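Ornell Laboratory Services
Pre-Session Safety and Method Inspection, Garment Handling Study
Site: Lindsay Building, ground floor
Inspection date: 3/3/25
Inspector: Ye-ji Tak
Status: Passed with comments

Scope

This checklist covers the collection area used for the Nekel folding trials, in which operators demonstrate garment handling with hand-held grippers and the recordings are used to train a two-arm policy. It is completed before the first session of each week and kept with the session log. Items marked C carry a comment and must be closed by the station lead before the next inspection.

Section 1. Floor and access

1.1 Walking route to the station clear on both sides - OK
1.2 Cables on the floor secured or covered - C
Comment: A thin black cable lies in loose curves across the concrete behind the mattress. Tape down or reroute along the wall.
1.3 Doors closed or clear of obstruction - OK
1.4 Floor surface dry at time of walk-through - OK
1.5 Fire extinguisher accessible - C
Comment: The extinguisher stands on the floor near the doorway, beside the water dispenser. Access is good. A wall bracket was requested in September and has not been fitted. Request resubmitted.
1.6 Stored items clear of walkways - C
Comment: Water jugs on the floor are to stay grouped by the low table. The small black bag next to them should go to the lockers.

Section 2. Bed station

2.1 Mattress stable, no movement under hand pressure - OK
2.2 Fitted sheet secured at all corners - OK
Comment: Light wrinkling is accepted under the protocol. The sheet should not be pressed or replaced between trials in the same block, as the policy is expected to cope with ordinary creases.
2.3 Headboard upright and fixed - OK
2.4 Surface free of items not listed for the trial - C
Comment: Small objects left at the far edge of the sheet are to be removed before recording begins. The cleared surface must be confirmed aloud by the operator.

Section 3. Grippers and recording

3.1 Housings free of cracks and sharp edges - OK
3.2 Indicator lights green on both units before start - OK
3.3 Finger pads checked for wear - C
Comment: Left pad on the second unit is close to its limit. The Trudley replacement set is in the cabinet. Pads are to be changed in pairs and the change entered in the log, so that trials before and after can be separated in analysis.
3.4 Clocks on both grippers and the head camera matched - OK
3.5 Storage space sufficient for one full day - OK 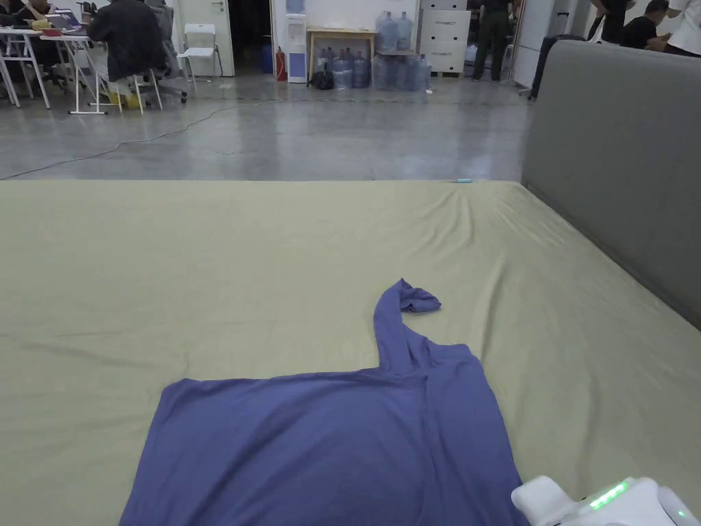
Section 4. Method

4.1 Starting state varied according to the trial sheet - OK
Comment: Long-sleeved tops are to be placed with at least one sleeve out of line in every second trial. Earlier blocks began too often from a flat, even layout, and the trained policy stalled when a cuff was twisted.
4.2 Failed grasps kept in the recording - OK
Comment: Operators are reminded that a missed grasp followed by a second attempt is useful data. Do not restart the trial.
4.3 Trial count agrees with the log - C
Comment: The log shows 1,964 accepted trials against a target of 2,000. Of these, 455 use long-sleeved tops. A further 28 trials are held for review with missing end labels and are not included in the accepted total.
4.4 Hold-out garments kept separate - OK
Comment: Hold-out garments remain in the sealed bin and are not to be used for practice.

Section 5. People in the area

5.1 Staff not taking part are outside the work zone during recording - OK
5.2 Consent on file for all persons who may appear in recordings - C
Comment: Two forms for new desk staff are outstanding. Recordings in which they appear are not to be released outside the group until the forms are received.
5.3 Operator breaks taken as scheduled - OK
Comment: One operator reported wrist strain at the end of the previous block. Block length for that operator is reduced until further notice.

Actions

Item 1.2 - station lead, before first session
Item 1.5 - building services, date to be confirmed
Item 1.6 - station lead, same day
Item 2.4 - all operators, ongoing
Item 3.3 - equipment desk, before first session
Item 4.3 - data desk, by next inspection
Item 5.2 - project office, by next inspection

Recording may proceed once items 1.2 and 3.3 are signed off.

Signed: Ye-ji Tak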